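Dish Sorting Sessions: Participants Wanted

Katene is looking for adults to take part in table-clearing sessions starting in January. You will sort bowls and patterned plates and stack them by type.
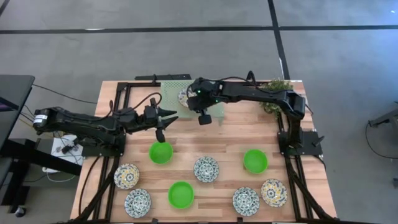
Each session lasts 30 minutes. No kitchen experience is needed, but you should be comfortable standing and handling ceramic plates. 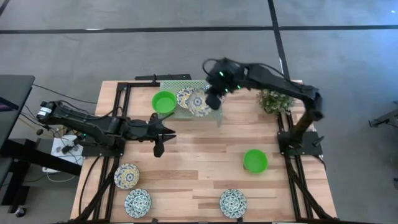
Please wear closed shoes and leave rings and bracelets at home. Parking is free behind the building.

To apply, write to Tiina Saarela and quote reference 478. Include the mornings you are free.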